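Gullent packing automation — progress report to Ekpo, 29 July 2022

Short one this time, quarter close is eating everybody's week. Money and dates are in the spreadsheet, this is the people side as you asked.
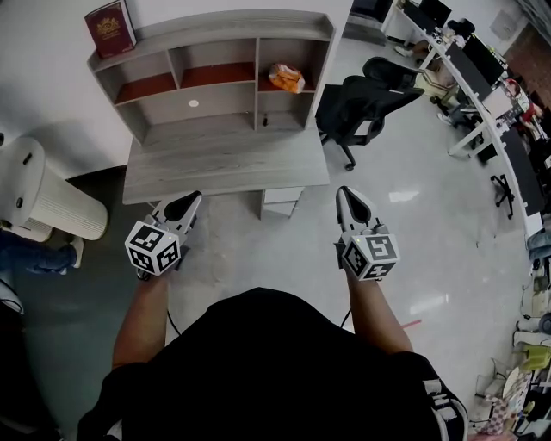

Where we are. Phase 2 started at the beginning of July, later than planned — the Vekside units came without the right mounts and we lost days to that. Both work cells are now in and running on day shift. Night shift still packs by hand and will until the safety sign-off is done.

Demonstrations. We have 400 usable ones logged, all of them recorded by our own packers with the hand-held grippers. Quality is uneven. The early ones are too slow, people were being careful for the recording. Told them to work the way they normaly work and the later batches are much better. Small soft packs are still the weak point, the arm squeezes them or misses. Imeck are retraining on those next.

What has changed for staff. Four packers have moved to part-time recording, same pay grade, no loss of hours. They asked for this in writing and have it. Two want to stay on it for good, the others would rather rotate. Rotation is better for us too, wrists get sore. We set a limit on how long one person holds the grippers before a break and the limit is being kept, mostly. On busy days it slips. Shift leads reminded.

Lifting is down at both cells, which people like. What they don't like — standing next to the arm waiting for it to stop on a fault. It stops a lot. Packers feel they are minding it and getting blamed for the slow count. Fair complaint. We have taken the cells out of the shift target until the fault rate comes down, should of done that from the start.

Questions from the floor are nearly all about jobs. We have repeated the commitment from the grant agreement, no redundancies during the project. People want to know about after. We don't have an answer and said so. Would like to talk about this with you before the next staff meeting, not after it.

Training. Five people finished the basic cell course (clear a jam, restart, lock out). The course is too long on theory and the handouts assume you already know the menu names. Rewriting the handouts in house, Imeck has agreed to check them.

Problems open:
Spare gripper fingers on back order, no date from supplier
Break area next to cell B too noisy, quote for a screen requested
Night shift briefing not yet held

Next. Finish the soft pack recordings, hold the night shift briefing, safety sign-off. No change to the budget asked for. If the sign-off slips we will need to move the phase 3 start, will let you know as soon as we do.

Gullent operations office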